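About Kwiatkowski Bookbinding

Kwiatkowski is a bookbinding and repair shop with a small school attached. We bind theses, parish registers, family Bibles, ledgers, cookbooks and short runs of new books. We also teach people to do the same work at home or in their own shops.

The shop is on the ground floor of the old Zernen mill building, on the canal side. The school is one floor up. There is an elevator, and it is big enough for a wheelchair or a hand truck full of encyclopedias.

How we started

Halina Kurek opened the shop in two rented rooms and named it after the street she grew up on. Her first steady customer was the county records office, which needed its land books rebound so that clerks could keep using them. Those books were heavy, badly sewn and handled all day. Most of what we know about making a spine last came from that job.

Ksawery Piątek joined as an apprentice and now runs the repair bench. Capucine Bouvier came to us from a paper conservation lab and set up the school. Rommel Lumanlan handles the press work, the foil stamping and the short-run orders. We moved to the mill when the second guillotine wouldn't fit through the door of the old place.

What we do

Repair is a little more than half of our work. A typical job is a book with a detached cover, a broken sewing thread or a spine that has come away from the text block. We take the book down only as far as needed. If the original sewing is sound, it stays. If the original cover can go back on, it goes back on, with new cloth or leather underneath to carry the strain.

New binding makes up the rest. We sew in sections by hand for books that will be opened often, and we use double-fan gluing for theses and reports. We don't do wire or comb binding. The copy shop across the bridge does both, and does them well.

We also make boxes. A fragile book that is rarely read is often better off in a good box than in a new cover, and it costs the owner less. Ask us about this before you settle on a full rebind.

Cloth, leather and paper

We keep 40 cover cloths on the shelf and can order others. Most are cotton or linen with a paper backing, so the glue doesn't come through. Dark reds, greens and navy are the colors people ask for most, and they hold up to handling better than the pale ones. Gray is a good second choice for anyone who wants a plain cover that still hides marks.

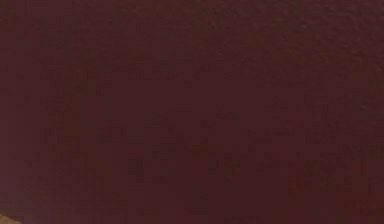 Selina Bühler wrote to us after her grandfather's farm diaries came back: she had wanted the color of the old covers matched exactly, and was talked into going one shade darker. In her words, "the old one had faded on the shelf, and I had forgotten it was ever that deep until I looked inside the flap." She has since sent us the second set.

Matching is always a compromise. Cloth from a new roll can differ from the last roll, and a faded cover has no single color to match. We cut swatches and mail them out at no charge. Look at them in daylight, next to the book, before you choose.

Leather is goat or calf, vegetable tanned. Endpapers are acid free. We use wheat paste and animal glue for repairs, and a PVA adhesive for new case work where nobody will need to take the book apart later.

The school

Classes have no more than eight students, with one bench each. The beginner course runs over six evenings and covers folding, sewing, rounding, case making and simple titling. Students leave with three finished books. Tools are provided, but bring an apron.

After the beginner course you can take single-day workshops in box making, paper repair or leather paring. The leather day fills first. There is also an open bench on Saturdays for former students who want to use the presses. The bench fee covers glue, thread and scrap board. Cloth and leather are sold from the shelf by the piece.

Once a year, in March, we hold a repair day for the neighborhood. Bring one book. Small repairs are done while you wait, and for larger ones we will tell you what is wrong and what it would cost. At the last one we looked at 101 books — mostly cookbooks and hymnals.

Prices and waiting times

We quote after seeing the book. Photos help, but they don't show whether the paper is brittle or how much of the sewing has gone. The quote is free and good for three months. A simple cloth rebind usually takes four to six weeks. Leather takes longer. Thesis binding can be done in three working days except at the end of the spring term, when we ask for ten.

Books in our care are kept in a locked steel cabinet and logged in and out. If a book is rare or worth a great deal, tell us in advance so the insurance can be arranged.

Visiting

The counter is open Tuesday through Friday, nine to five, and Saturday until noon. Use the canal entrance and ring the lower bell. Parking in the mill yard is free for an hour. If you are mailing a book, wrap it in clean paper first, then bubble wrap, and use a box with some room on every side. Put your name and phone number inside the box as well as on the label.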